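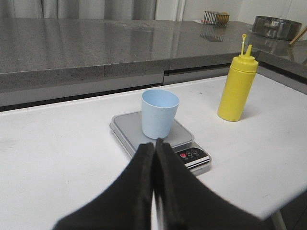 Weighing Station Check, Small Kitchen, Tunomora building
November 15, 2023

Same list as last time, with my comments typed in under each line because my handwriting got complaints. I did this one before any portioning started and took my time over it, so some comments run long. Sorry! The scale rules come from the old Hafstein sheet taped inside the cupboard door.

1. Table is level and doesn't rock
OK. I leaned on every corner pretty hard and it stayed put. I'd still like the felt pads back under the legs at some point (the Tenmont order, if anyone is keeping track).

2. Tabletop wiped, no sticky patches
OK after a second wipe. I found one tacky spot near the back with my finger, and I'm blaming syrup.

3. Scale sits flat, nothing trapped underneath
OK. Lift it with both hands when you check, please, and never by the platform.

4. Scale reads true with the test weight
OK. The 1,000 gram weight came up right, and then I did it again with the weight in each corner of the platform and got the same answer. I let it settle every time before I wrote anything down.

5. Cup weighed empty and zeroed before filling
Needs attention. I keep seeing people put the cup on, skip the zero and do the math in their heads later. Please don't! Put it on, zero it, then pour. 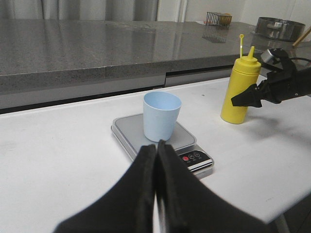 Item 5: light-blue cup on the scale platform, yellow squeeze bottle standing farther back on the table.

6. Buttons clean and working
OK. They all click. Use a barely damp cloth on the panel, and don't spray anything straight at it. I know the spray bottle is faster.

7. Power cord or batteries
OK. Fresh batteries went in and the spares are in drawer 2. If the reading starts to wander, change them first and call me second.

8. Squeeze bottle has a label with contents and fill date
Needs attention. I want the label on the body, low down, where a thumb won't rub it off. Plain tape and a marker will do. I've put a roll in the drawer with the batteries.

9. Cap screwed on straight
OK. Turn it by the ribbed part and stop when it's snug. If you crank it, the next person can't get it off, and then out come the pliers (yes, I found the pliers). 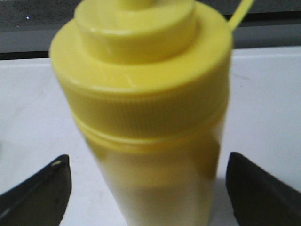 Item 9: the yellow screw cap, with its ribbed grip and the spout above.

10. Threads and ribbing free of dried product
Passed, with a grumble. Those little ridges hold on to everything, so go round them with the soft brush and warm water for 20 seconds, then rinse. Let the cap air-dry upside down on the rack before it goes back on.

11. No leak at the collar
OK. I tipped the bottle over the sink, gave it a gentle squeeze and ran a paper towel around under the cap. Dry all the way.
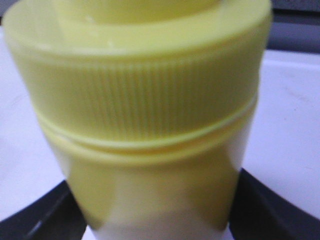 Could we add a line about taking the cap right off for washing? I've been rinsing ours in place at Hekari and there was gunk under the rim when I finally unscrewed it.

Good one, and I'm adding it as item 12. Cap off, washed separately, every time the bottle gets refilled. Items 5 and 8 stay open until I've been round again.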